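About Menarstead

Menarstead is a catering company that cooks weekday lunches for offices and schools. Dela Nutsugah started it with one rented oven and 13 regular customers. We now send out 800 meals a day.

The menu changes every month, and soup is always on it. Bread comes from Schwaiger, two streets away. We cook in the morning and deliver before noon — later drops can be arranged for groups of 30 or more.
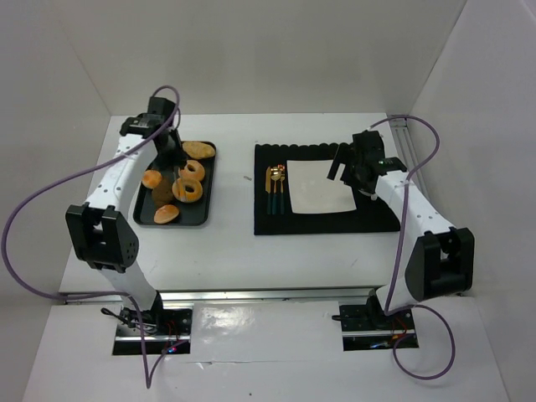

Ordering

Orders close at 3 p.m. the day before. Tell us about allergies when you order, and we will label those meals separately. Our kitchen handles nuts and wheat.

We are closed on Sunday. The office is at 281 Plustwood Road, and the side door is open for pickups from 10 a.m.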